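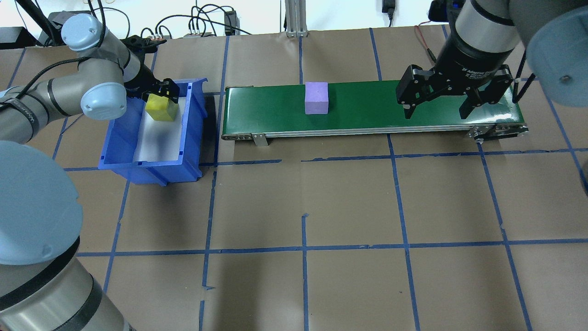

28/05/2026
By Corey Sutcliffe

I'd been told to bring a sweater because the lab at Workosthorpe runs cold, and then I spent most of the morning sweating over a foam cube. You wouldn't think you could get that worked up about a foam cube! But stand next to Qianru Du while one of her robot arms closes its fingers on a yellow-green one and swings it over a blue bin, and you'll find you're holding your breath too.

The job sounds like nothing. There's a short green conveyor belt in the middle of the table with an arm at either end, one over the bin and the other over the far end of the belt. Cubes ride along, an arm picks one up, the cube goes in the bin. Factories have done this sort of thing for decades. What Du and her colleague Octavian Neagu wanted to know is how two arms can share one belt without a boss.

"Without a boss" is my phrase, and Neagu winced a bit when I used it. What he means is that there's no central program handing out the cubes. In the usual setup, one computer decides that this piece goes to the left arm and that piece goes to the right, and both arms do as they're told. It works great until something slips, and then the whole plan has to be redone while everybody waits. In the Workosthorpe setup each arm runs its own copy of the same controller and makes its own guess about what the other one is going to do next. They call the method Dobre, after the street Neagu grew up on, and I like it more than the string of initials they were using in March.

So how does an arm guess? Mostly by watching the other arm's fingers. (I asked Du to explain this to me as if I'd never seen a robot, and she was very patient about it.) A gripper that's wide open over the belt is about to go for something. A gripper that's shut on a cube is busy, and it'll stay busy until the cube is in the bin. That's a pretty thin set of clues, but put it together with which way the arm is moving and you can tell a lot about the next couple of seconds. Du trained the guessing part on 271 recorded runs, all of them done with a person steering both arms by hand. A lot of those were Du herself, in the evenings, with the radio on.

The numbers are good. Out of 488 test trials, the two arms went for the same cube at the same time only 4 times. The older method, with the one computer in charge, had more than ten times as many stalls on the same belt, although Neagu was quick to say that a stall and a clash aren't really the same kind of mistake and I shouldn't put them side by side in a headline. I haven't. I've put them side by side down here in the fifth paragraph, where I hope he'll forgive me.

I asked about the tape, naturally. The whole table is covered in brown paper with a grid of blue painter's tape over it, and I'd assumed the robots were reading it somehow. Nope! The tape is for the people. When a trial ends the gear gets nudged, and the grid lets whoever is on shift put the bin and the belt back where they were. Du says they priced a proper printed mat and decided the money was better spent on spare finger pads. It wrinkles, it gets patched, and it's good enough.

The foam was a bigger argument. Cubes are easy - they've got flat sides, they squish a little, and they don't roll off when you set them down. Latrice Van Dusen, who runs the packing line at Plostix and has been advising the project, told me on the phone that she loves the idea and doesn't trust the cubes one bit. "My stuff is shiny and it comes in sideways," she said. She wants to see it done with bottle caps and bagged parts before she'll let it near her floor, and she wants three arms, because two is what she has now and two isn't keeping up.

Du thinks three is possible but it isn't free. With 2 arms, each one only has to guess about one neighbor. Add a third and every arm is guessing about two others, who are each guessing back, and the small errors start to pile on top of each other. She drew me a diagram with so many arrows on it that she gave up halfway and laughed. A group at Rudby is trying a version where each arm only pays attention to whoever's closest, and the two teams have been swapping recordings since the spring.

Meanwhile there's the lilac cube problem, as it's known around the lab. For one stretch of testing the arms were a touch slower to commit to the purple cubes than to the yellow-green ones, and it took Neagu most of a week to trace it to the way the camera handled that color against the dark green belt. They've fixed the exposure, and the gap is smaller now. He'd still like it gone before the paper goes out, so he's rerunning that whole batch, and he asked me to mention that the cubes are fine and he has nothing against purple.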